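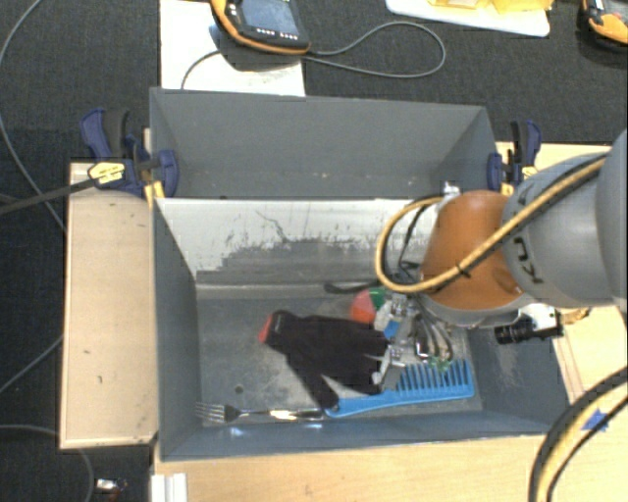

Morven Lindsay wrote to me after the last talk that mixed bins are only laziness, and that every thing should have its own box from the first minute. I want to start with her remark, as many of you think the same. Please, one minute of silence from me now, so people can look at the slide.

(Wait. Drink water.)

My subject today is the bin where different things lie together. On the slide there is a glove, a fork, a blue comb and a small ball, red and green. They have no common use. In our storeroom in Gekville we wrote down 268 such things in July, and most of them came to us in bins like this.

Say slowly: the first sorting is by shape and softness. The use comes later. A glove is soft and it spreads its fingers over the neighbors. On the slide one finger comes down to the fork and the comb handle. I ask my helpers to take the soft thing first and lay it flat on the table.

Second, the long things. Fork and comb can go side by side, but I like all handles in the same direction. Euan Guthrie does the opposite and we have argued on this for 2 years.

Third, the round things. A ball needs a small box with walls, or it will travel.

(Here ask the room: who has a drawer at home with a comb in it and also cutlery? Let them laugh.)

About the bin itself. The wall between the two compartments is scraped and scratched, the floor is worn. I do not throw away such a bin. I wipe it, and I write the label on paper tape, never directly on the gray paint.

Back to Morven. I answered her that separate boxes are good when you know already what will come. We don't know it. If she is in the room, give her the microphone before the break.

Next slide: labels. Elin has the tape.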